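Krimskrams-Kiste anlegen: so mache ich das mit dem Kleinzeug

31 July 2021, in Haushalt & Ordnung

Bei mir gab es jahrelang eine Schublade im Flur, in die alles wanderte, was keinen Platz hatte. Ladestecker, Klebeband, Batterien, Augentropfen, Schlüssel von Fahrradschlössern, die ich längst nicht mehr besitze. Im März ließ sie sich dann nicht mehr öffnen, weil sich innen etwas verkantet hatte, und ich lag mit einem Kochlöffel davor und habe gestochert. Seitdem arbeite ich mit Kartons, und das klappt so gut, dass ich es jetzt endlich mal aufschreibe!

Was ihr braucht

Einen offenen Pappkarton, möglichst niedrig. Meiner ist ein Versandkarton von Amska und 39 cm lang, der passt bei mir genau ins Regal. Dazu einen Tisch, auf dem ihr euch ausbreiten könnt, einen Müllbeutel, einen Stift und ein paar kleine Schachteln zum Unterteilen. Ich nehme gern die von Teebeuteln (Deckel abschneiden, fertig). Bei Chu gibt es auch fertige Einsätze, die sind hübsch, aber für den Anfang reicht Pappe völlig.

Schritt 1: Alles auf den Tisch

Wirklich alles. Schublade rausziehen, umkippen, die Krümel gleich mit. Ich habe früher immer nur obenrum sortiert und mich dann gewundert, dass unten noch Kassenzettel aus dem vorletzten Urlaub lagen.

Schritt 2: Grob aussortieren

Leere Stifte, eingetrocknete Kleber und Kabel ohne Gerät kommen weg. Batterien lege ich sofort auf die Seite: die leeren gehen zur Sammelstelle im Supermarkt, bei den vollen klebe ich ein Stückchen Isolierband über die Pole, bevor sie mit anderem Metallkram zusammenliegen. Fläschchen und Tropfen drehe ich einmal um und schaue nach dem Datum. Auf einer Packung stand bei mir 2025, die durfte bleiben, der Rest war größtenteils abgelaufen. Und bitte die Deckel nachziehen!

Schritt 3: Karton einräumen

Jetzt wird es gemütlich. Hohe Sachen kommen nach hinten an die Wand, also Tropffläschchen und alles, was gern umkippt. Das Ladegerät stelle ich daneben, mit den Stiften nach oben, dann greift man es gut. Flaches und Rundes wandert nach vorn: Schlüsselanhänger, die Rolle Isolierband, solche Dinge. Fläschchen, die liegen dürfen, lasse ich bis zum Schluss draußen und stecke sie in die Lücken.

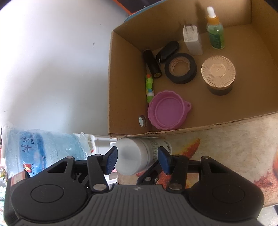 Ja, aber Medizin und Batterien würde ich nie in denselben Karton legen, schreibt dazu Plurkarville in den Kommentaren, bei uns steht alles mit Tropfen drin in einem eigenen Kästchen ganz oben im Schrank. Guter Einwand, und mit kleinen Kindern im Haus würde ich es genauso machen. Dann nehmt ihr für Arzneien eben gleich eine zweite Kiste, abschließbar und hoch oben. Auch Knopfzellen gehören da hinauf, die hatte ich in der ersten Fassung glatt vergessen.

Schritt 4: Beschriften und hinstellen

Ich schreibe vorne auf die Pappe, was drin ist, und zwar grob. »Strom und Kleben« reicht. Wer jede Kleinigkeit notiert, streicht nach zwei Wochen die halbe Liste wieder durch (ich spreche aus Erfahrung). Mehr als 3 Kartons würde ich nicht anfangen, sonst sucht man wieder, bloß an mehr Stellen.

Meiner steht im Flurregal auf Griffhöhe, ohne Deckel. Mit Deckel landet der Kram bei mir nämlich obendrauf und bleibt da liegen. Wenn der Karton voll ist, kippe ich ihn wieder auf den Tisch und fange bei Schritt 2 an, mit Musik dauert das eine halbe Stunde.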